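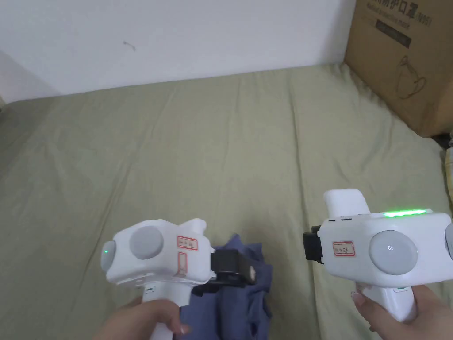
Hand-held gripper pair over the bedding, cloth between the two.

Kuveck Bed Cloth Set - README and purchasing notes
Last edited Mar 1, 2025

What this folder is

Recordings of two-handed work with clothing on a bed, made with a pair of hand-held grippers, plus the notes we used to plan the spending. The notes are kept with the data so that a group pricing its own collection can see what was bought and what was left out. Nister maintains the folder. Questions about costs go to the same address as questions about the data.

Contents

clips/ - 2292 clips, one folder per session
budget/ - the planning sheet, one tab per quarter
labels/ - start and end times, cloth type, pass or redo
CHANGES - read this before mixing older and newer sessions

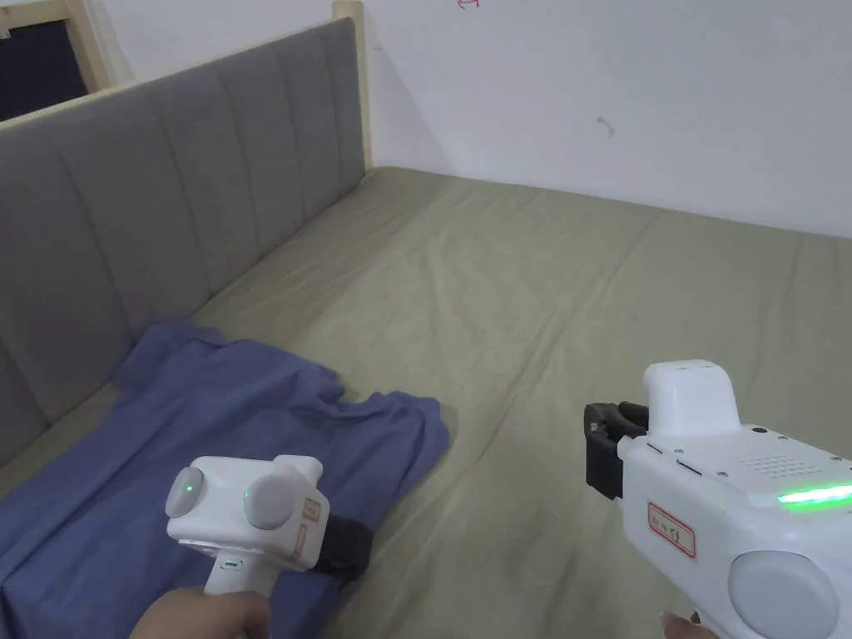 Grippers were the first line in the budget and the one we argued over longest. The plan allowed for 2 complete pairs, one in use and one on the shelf. Units get swapped between sessions, so each one has to be traceable to its purchase record. We do that by hand: the white labels with the red border and dark handwriting, at least one on each gripper, cost next to nothing and were ordered by the roll. If you buy printed asset tags, put them under consumables, because they will need replacing.

Grippers came through Vonwood. Spare jaws came from Matos, who would sell them singly. Ask for the jaw price before you agree to the body price. Our first quote left jaws out completely and the second one had them as a separate kit with its own shipping charge.

Budget lines

Gripper pairs: 2
Spare jaw sets: 5
Storage: two drives per site, one kept elsewhere
Bedding and clothing: household grade, bought locally
Operator hours: the largest line, larger than all hardware together
Repairs: not in the first plan, added in June

We priced operator time per 1000 clips kept, not per hour booked. Redo clips are paid at the same rate but don't count toward the total, so a site with many redos shows up quickly in the sheet. Set aside hours for practice too. We didn't, and it came out of the repair money. 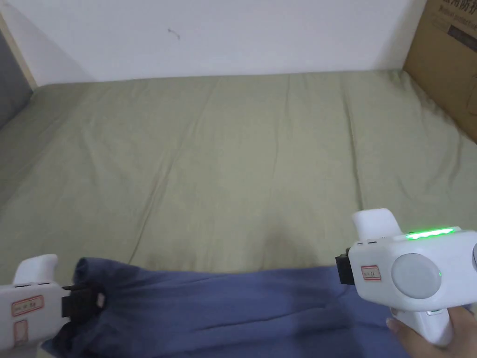

Two grippers at the upper edge of the blue fabric, olive-green sheet behind.

What we would buy differently

A third pair before a second site. With two sites and two pairs, any fault stops one of them.

Fewer kinds of cloth. T-shirts and towels cover most of what people ask for, and the odd items sat in a bin.

Drives sized for the whole project. We bought small ones twice and paid more in the end.
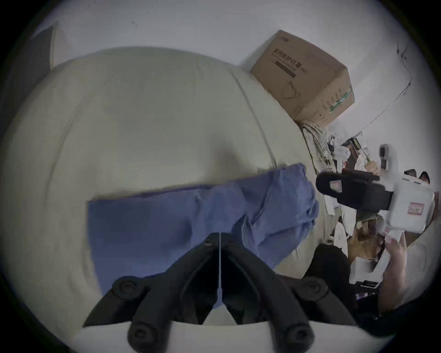
Furniture is not on the list at all. Sites used the beds they had, and the only related cost was sheets. If your site needs a bed or a table, price it with delivery and put it in the first quarter, before the grippers arrive.

Known gaps

- Shipping is entered as one sum per order and can't be split by item.
- Tax is included on some rows and not on others. See the notes column.
- No insurance quote was obtained.
- Jaw wear was not logged for the early sessions, so the spares figure is a guess that held up.

Use

Free for research and internal planning. Please don't pass our quotes to other sellers as current prices.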